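Subject: Re: [home-automation-chat] Can anything do the fridge yet?
From: Lultham list member
To: home-automation-chat

> I've been on this list since the robot vacuum days and I'm still
> waiting for the one job I'd pay real money for, which is the kitchen.
> My dishwasher does dishes if I load it. My vacuum does floors if I
> pick everything up first. Has anyone seen a machine that will open a
> fridge, take out what's past it and put the rest back? Not in a
> factory. In a house with kids' stuff everywhere.

Great question, and I've been itching to write about this one! Short answer: parts of it, yes, slowly. I've been following the home trials that Junness runs, and I reckon the last year has moved further than the five before it.

What I love is that they've stopped using mock kitchens. These are living rooms with the telly going, toys crammed in the cabinet, a high chair, people getting on with their evening. Two arms, a finger or two on each gripper, and away you go. 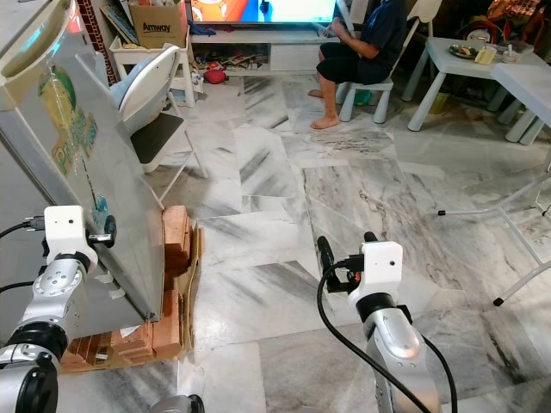 The grippers are the bit I'd have laughed at a couple of years ago. Two stiff fingers seems like nothing beside a hand, but think how much of your own housework you do with a thumb and one finger. Pulling a door, lifting a bottle by the neck, dragging a bin forward. A fridge door is a nasty one, mind you. The seal holds on tight, then lets go all at once, and whatever is pulling has to swing back out of the way while the door comes round. We do it with our hips and never think about it.

I keep a log (of course I do) of every fridge attempt in the trial notes that go out to subscribers. At last count it was 2,470 attempts, and 944 of those went start to finish with no person stepping in. I know that sounds poor. When I started the log it was hardly any! Most of the failures are dull ones too: lost grip on the door, bumped the shelf, stopped and waited for help. Very few breakages, which surprised me.
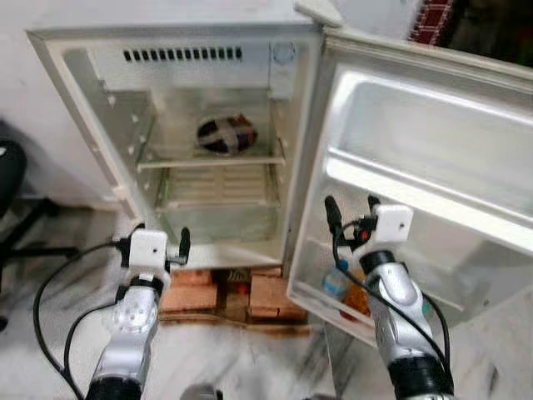 Door open, bottle with the blue cap in the bottom bin. Note the bricks under the fridge.

Height is a big deal, by the way. Low door bins mean the arms have to come in from above and keep clear of the door at the same time. If you're thinking of getting your place ready for one of these someday, a bit of height under a small fridge might be the cheapest upgrade going.

On your actual wish, though, the sorting. Taking out what's past it is the hard half. Reading a date on a crinkled yogurt lid is one problem, and deciding whether the leftover rice is still okay is quite another (my household can't agree on that either). The nearest thing I've seen is the Zunberg add-on, where you tell it on your phone what to toss and it only does the fetching. That feels like the right split to me for now. I'd happily be the brains if something else did the bending.

Speed is the other catch. A tidy of one door bin was taking 40 minutes in the May notes. Fine if you're at work, maddening if you want the milk.

Cost, before anyone asks: the Szűcs arms were listed at $3,000 each last time I looked, and you need two. So no, not yet, but I've started a jar.

Would love to hear from anyone who has tried one on a chest freezer. I have a theory about lids.

Cheers from Lultham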